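Fletden Beginners' Judo: questions I get asked

I run the Fletden beginners' class, and these are the things people email me most. Updated 1/10/24, after the September intake kept me busy at the keyboard!

Do I need to be fit before I start?

No. Come as you are. We do a gentle warm-up, then a good chunk of the first few weeks goes on learning to fall (sideways, backwards, and later the forward roll that everybody dreads). You'll get fitter just by getting up off the mat so often.

What should I wear?

Tracksuit bottoms and an old long-sleeved top with no zips or buttons. Please don't rush out and buy a judo suit. I've got spares in most sizes, though the trousers come up short on tall people, sorry.
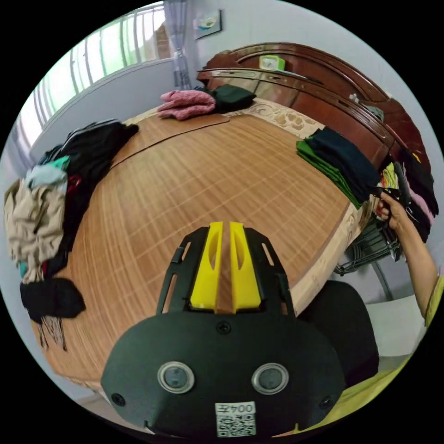
Will I be thrown on my first night?

Only if you fancy it, and only by me or one of the higher grades. I was a bag of nerves for my own first throw and then wanted another go straight away.

How much does it cost?

The first 2 sessions are free. After that it's a block of 12 for £50, paid at the start. If you miss one, tell me and I'll add it on to your next block. You'll need a judo licence as well once the free sessions are up, and I can help with the form.

I'm over forty. Is that daft?

Not a bit! Half my lot are. Just tell me about dodgy knees or shoulders before we start and I'll pair you up with somebody sensible.

Do I have to compete?

No, and plenty never do. A few of us go over to the Kelldale novice day each year, and you're welcome to come along and shout from the side. Bring sandwiches, the café queue is dreadful.

Can I keep my glasses on?

Not for throws or groundwork, I'm afraid. Soft contact lenses are fine. Rings, earrings and watches all come off too, and nails need to be short, toenails included.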